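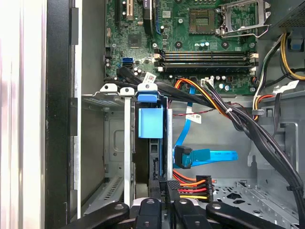
Section 5: Working inside the tower

Opening up a desktop is one of the most satisfying jobs in the Hirnine refurbishing guide – take your time and enjoy it! Shut the computer down, unplug it at the wall and hold the power button in for a few seconds before you begin.

1. Lay the tower on its side on a firm table, with the open side facing up.
2. Touch bare metal on the case before you handle any part.
3. Move the cables gently away from the board. Leave factory cable ties alone unless a lead really won't reach.
4. Release the lever beside the processor socket and lift the metal bracket.

CAUTION: Never touch the gold contacts in an empty socket. If you're stopping for the day, fit the plastic cover from your Tutance parts tray.

5. Check the socket under a good lamp, tilting your head and not the case. 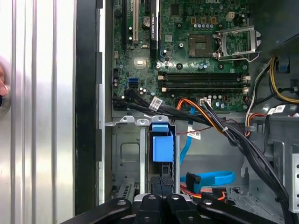
Pärn wrote in to say that the lever on an older machine can feel stiff, and that slow, steady pressure with the thumb works far better than a quick push. Good advice, and it goes for closing the bracket as well.

6. Lower the new processor straight down, matching the corner marks. Don't slide it.
7. Close the bracket and hook the lever back under its catch.

Note: Write the part number on your Drilley job card before the cooler goes on. You won't be able to read it afterwards.

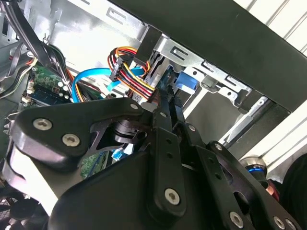

Drives come next, and they're great fun once you've got the knack. Unplug the data lead first, then the power lead, pulling on the plugs and never on the wires. Look along the metal cage for a bright blue tab like the one here – colour usually marks the parts you're meant to handle. Try it lightly, and if it doesn't want to move, check your model's own leaflet before going further.

8. Put removed screws in a lidded pot and label it.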